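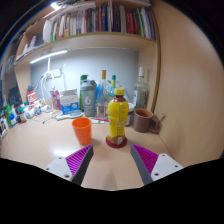
Bottles and a mug on the desk, Cuadros Hall office.

FOUNDERS PARADE: WHAT YOU NEED TO KNOW

July 26, 2021

Quick one this month as the parade is nearly on us and the phone keeps going. Route is set, permits are in, street closures below. Please read before calling!

Step-off is 10 a.m. sharp from the Prokham Street lot. Same lot as last time, but the entrance has moved. Come in off Tonex Avenue, not the alley. The alley is for fire trucks and the horse trailers only and they will turn you around.

Lineup opens at 8. Floats first, then the marching groups, then walkers. If you're on a float you need to be parked and decorated by 9:15, engine off. Late floats go to the back behind the horses, you have been warned.

Route: Prokham Street to Gudberg Park, left at the library, then straight down Main to the bandstand. It's a shorter walk than the old one and there is a lot more shade. Last block is uphill. Strollers fine, wagons fine. No candy thrown from moving vehicles please, walkers can hand it out along the curb.

Street closures. Main closes at 9 and opens again when the sweeper has gone through, should be by 1. Tonex Avenue stays open to Main the whole time. If you live on the route and need your car that morning, move it the night before. Tow trucks will be out early and the town won't refund the fee, we asked.

Parking. Lot behind the middle school, free. Church lot is for handicapped tags only. Shuttle runs from the school to the bandstand every 12 minutes starting at 8:30, last one back leaves at 3.

After the parade. Short program at the bandstand, flag raising, high school band plays two numbers, then the mayor's remarks (short, we're told). Wreath goes down at the founders stone right after. If your group is bringing its own wreath let us know ahead so you get called up in the right order. Last year two got missed and we felt terrible about it.

Picnic in Gudberg Park from noon. Bring your own or buy from the food stands. Grills are first come first served. Park rules say no glass and no dogs off leash. We are planning for 3,000 people so carpool if you can, and bring a blanket becuase the tables go fast.

Rain plan. Light rain, we walk. Thunder, we move the program and wreaths into Cuadros Hall and skip the parade. Decision by 7:30, posted on the hall door and read out on the radio. Please don't call the police dept to ask.

Still needed: people to hold the two banners, and anybody with a pickup who can haul folding chairs from the hall to the bandstand the evening before. Chairs go back same day, after the picnic. Also short on orange vests, so if you took one home last year please drop it off.

Entry forms are at the front desk in Cuadros Hall or ask for Heriberto Nina, extension 901. Walkers don't need a form, just show up at lineup. Floats and horses do, no exceptions, its an insurance thing.

Lineup order goes up on the hall door once all the forms are in. Check it the day before, there are always changes.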